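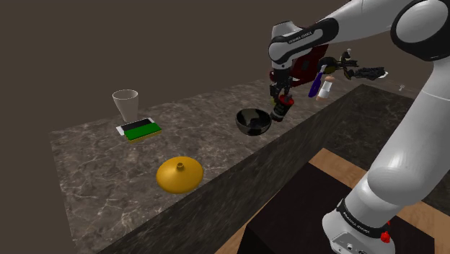
The counter task in the Drisammont simulator, with the can held beside the bowl.

I went to the open evening at Fluvatbridge College in May, mainly because my nephew is thinking of applying and could not get the time off work. The robotics course has two rooms on the upper floor of the Horrocks Building. The doors opened at 1900 and the first talk began soon after, so I missed the welcome in the hall and went straight up.

The second-year group were showing their main project for the year. They have been teaching a robot arm to do small kitchen jobs, and nearly all of it is done in simulation. The software is called Drisammont and was written by former students of the college. It draws the kitchen, the arm and the things on the counter, and works out what happens when they touch. The students write the part that decides how the arm should move.

Harriet Oyelaran, who teaches the course, gave the talk. She kept it short. The year has 26 students, split into teams, and every team gets the same kitchen and the same list of tasks. The one on the big screen was to pick up a can and put it in a bowl. The arm in the simulator is a Franka Emika, white with black rings at the joints, and the name is printed on it as it would be on the real thing.

A man near the front asked why they did not just buy one. She said the cost was one part of it, and the other was that a whole class can work at the same time on screens, where a single arm would mean a queue. A mistake in the simulator costs a restart.

After the talk we could walk round the desks. I spent most of my time with a team of four. Their spokeswoman was Esperanza Arroyo, who had come to the course from catering and had opinions about how the kitchen was laid out. She explained that the other items on the counter, such as the sponge, the phone and the yellow lid, are there to make the job harder. The program has to find the can and the bowl among them and leave the rest alone. Items are moved between runs, and the colours and patterns can be changed too, so that a program which has only learned one layout gets found out.
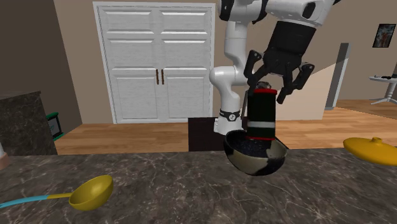
Can over the bowl, seen from the front of the counter. The yellow lid is on the right and the ladle on the left.

Letting go is the difficult part, according to the team. If the fingers open too high the can tips over on landing. If they open too low the can has already pushed against the bowl, and the bowl slides. They had spent 6 weeks on this one task. Each version of the program is given 100 attempts overnight and the results are pinned on the wall in the morning. I looked at the sheets but they were mostly abbreviations and I did not follow them.

Visitors could try moving the arm themselves with a hand controller. I had two goes. The first time I knocked the bowl, and the second time I closed the fingers on nothing. A girl of maybe twelve did it after me with no trouble at all.

There was a smaller display next door from the Davow club, which meets after lessons and builds wheeled robots for the regional contest. They had a track taped out on the floor but were still charging batteries when I looked in, and I did not go back.

Tea was in the corridor. Parking is behind the Horrocks Building and was full by the time I arrived, so allow for the walk from the main road. Applicants for the course are asked to bring something they have made, which can be a program, a drawing or an object. My nephew has been told.

Recent visits
Fluvatbridge canal workshops
The spring model engineering fair
An afternoon at a bell foundry
Two small printing works
Open day at the seed store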